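Pie crust, cold butter and a bakery with no sign

Dec 9, 2023

Got to Tanholm before seven and the line was already out the door. Ullow doesn't have a sign, just a strip of masking tape on the window with the hours on it, and the hours are wrong. They sell pie. Some bread on the side, a few rolls, but pie is what people stand in the cold for.

I talked to the baker who runs the place between the second and third bake. She didn't want her name in this ("everybody who needs it has it") and she didn't stop rolling the whole time, so if some of the quotes sound chopped up, they were. I was writing fast and there was flour on my notebook.

She started with the crust. Everybody asks about the crust.

"Butter. All butter. My grandmother used lard and it was better, okay, it was flakier, but I like the taste of butter and it's my shop." She cuts it in by hand, pieces the size of a lima bean, bigger than most books tell you. Then water, a spoon at a time, and she quits before it looks done. "It should look like a mistake. If it looks like dough in the bowl you went too far."

Into the fridge overnight. Not an hour – overnight. I told her I usualy give mine thirty minutes and she made a face.

The flour is from Melier, a small mill up the river road. Soft wheat, comes in paper sacks, a little different every delivery. She tests each new sack with one pie before she trusts it. Last September a batch came in so thirsty she had to change the water in everything for two weeks. "I called them up. I wasn't mad. I just wanted to know what kind of summer they'd had."

Her number for one double crust is 200 grams of butter, a bit more if the kitchen is cool. She weighs everything, even the salt. No cups anywhere in the building that I could see.

Fillings next. Sour cherry in summer, pear with black pepper right now, and a squash pie that outsells pumpkin every year. The squash gets roasted whole, skin on, then scooped and left in a strainer until it stops dripping. Cream, eggs, brown sugar, a little molasses. No cinnamon.

"People come back and say, what's the spice? There's no spice. There's nutmeg, fine, a tiny bit. You're tasting squash."

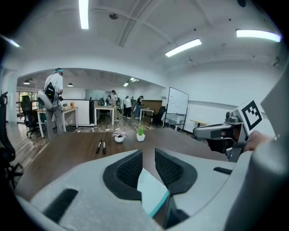 How do you keep the bottom crust from going soggy?

"Hot sheet pan. Put it in the oven when you turn the oven on, and set the pie right on it. Lowest rack. And bake it longer than you want to. Most people get scared when the top goes brown, so they pull it, and the bottom is raw. Put foil on top and leave it alone."

She bakes fruit pies well over an hour. I'd have had mine out at fifty minutes, every time, so that explains a few Thanksgivings.

We got onto the winter fair, where she sold 801 slices last year, and she knows this because she saved the tickets in a coffee can. Wouldn't do it again the same way. The pear ran out first and the line got grumpy. This year there will be more pear, less apple, and no whipped cream because it kept sliding off the paper plates.

I asked about apple, since it seemed like a sore spot. It kind of is. "I like apple pie. I like it at home. Here I have to make it every day and everyone has thier own idea about it." Hers is sliced thick, two kinds of apple, sugared and drained, with the juice boiled down to a syrup and poured back over. Good trick. Stole it already.

Coffee comes from Najafi, next door, carried over in a big thermos. One size, no lids. She says she'd love a real machine but there's nowhere to put it, and anyway then people would stay.

Timer went off. Third bake, squash, edges dark as she likes them. She let me have a slice way too early and it ran all over the plate, and she pointed out that she'd said to wait four hours.

"Tomorrow for breakfast," she said. "Cold, from the fridge. That's when it's right."

Ullow opens at seven whatever the tape says. Bring cash.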